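Lekis to Bring Back Plodanton With a New Animated Series

Nov 25, 2018

The small studio Lekis has confirmed that it is making a new animated series based on Plodanton, the science fiction comedy that had a short life in theaters but a very long one on home video. The series will have ten episodes, and the first of them is planned for next fall.

Fans have waited for such news a long time. The original film left many questions open, and the sequel that was promised in its last minutes was never made. The rights changed hands several times, and each new owner spoke of big plans and then became silent. Lekis bought them two years ago together with a box of old production papers, among them 76 pages of notes for the second film.

According to the studio, these notes are the base for the new story. It begins a few weeks after the end of the film, when the crew of the repair ship Driltotard returns to its home port and finds that the company has already hired another crew in its place. From there the two crews must share one ship, one kitchen and one very old captain's chair.
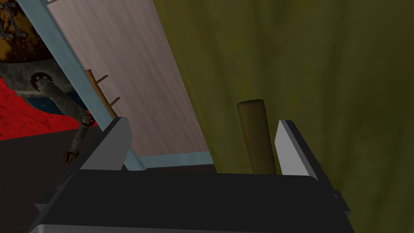

The studio also said that the series will not be a remake. The events of the film stay as they were, and viewers who never saw it will get a short introduction in the first episode. I think this is a good decision. The film has weak places, above all in the middle, but its fans love it with those weak places, and a second telling of the same story would hardly make anyone happy.

One thing is not decided yet — the music. The old score was recorded with a small orchestra, and the tapes are in poor condition. Lekis would like to record the main theme again, but says only that talks are going on. It is also not known which of the original voices will return.

The first public showing will be at the Ntuli festival, where a work print of the opening episode will be screened in a hall with 200 seats. The organizers received more than 3,000 requests for tickets in the first two days, so the places will be given by lottery. A second screening in a bigger hall was discussed, but the studio did not want to show unfinished work to such a large audience.

Besides the series, Lekis will put out a new disc edition of the film in a limited run of 2,000 copies. It will include the longer cut, which until now was shown only at a few festivals, and a booklet with drawings of the ship. The picture was cleaned from the best print the studio could find, and two scenes in the longer cut still come from a worse source. Orders open in the spring. The price was not announced.

A short teaser for the series is expected before the end of the year.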